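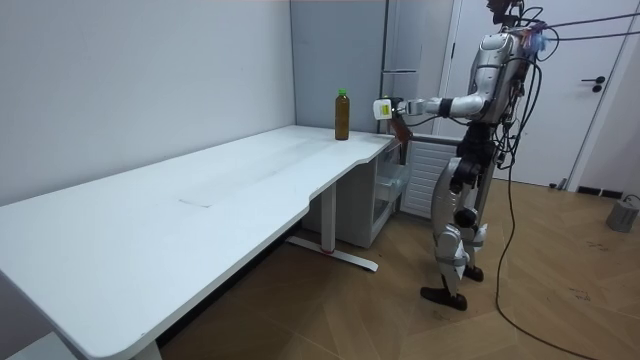 Why would anyone need a whole project about where to put a bottle on a desk, one of our classmates asked when we first presented the idea, and would it not be simpler to tell people to keep their drinks in the kitchen? We wrote the question down and kept it pinned over our notes all term, since it was a fair one and we did not have a good answer that day.

Our project is called Wakeck, and it is a small study of long shared desks: what ends up on them, where people set it down, and how easily the next person can get at it. Four of us share a study room in the Bindmont building, and we all love a long desk with very little on it. It feels like a fresh start. The trouble is that by the end of the day it never stays that way, and the things most likely to go over are the tall narrow ones.

So we picked one thing, a tall bottle with a screw cap, and one desk, white and pushed up against the wall, and stuck with them. We talked at length about adding mugs and pencil cups (one of us still thinks we should have, and she may be right), but with a single bottle we could at least be sure what we were comparing.

What we did

We chose 2 spots for the bottle. The first was near the back of the desk by the right-hand end, and the second was at the front, in the middle, where most of us put a drink down without thinking. Then we asked 26 students to walk up to the desk from the side, pick up the bottle and set it back where they had found it. Afterward each of them filled in a short sheet about how the reach had felt, and we are very grateful for how much some of them wrote.

What we found

Most people liked the back corner better, which surprised us. We had expected complaints about the stretch. Coming in from the end of the desk the reach is a short one, though, and several people wrote that they liked having the wall behind the bottle. The front spot was called handy, but also nerve-racking – elbows, sleeves and notebooks all pass through there.

Shorter students felt differently if they were sitting down, and we should have planned for that. Our sheet had no line for sitting or standing, so we had to add it by hand partway through.

What we would change

We would like to try again in December, when the room is busier and there are coats and bags to deal with. We would also mark the 2 spots with tape from the first day – we used pencil, and it got wiped off with everything else.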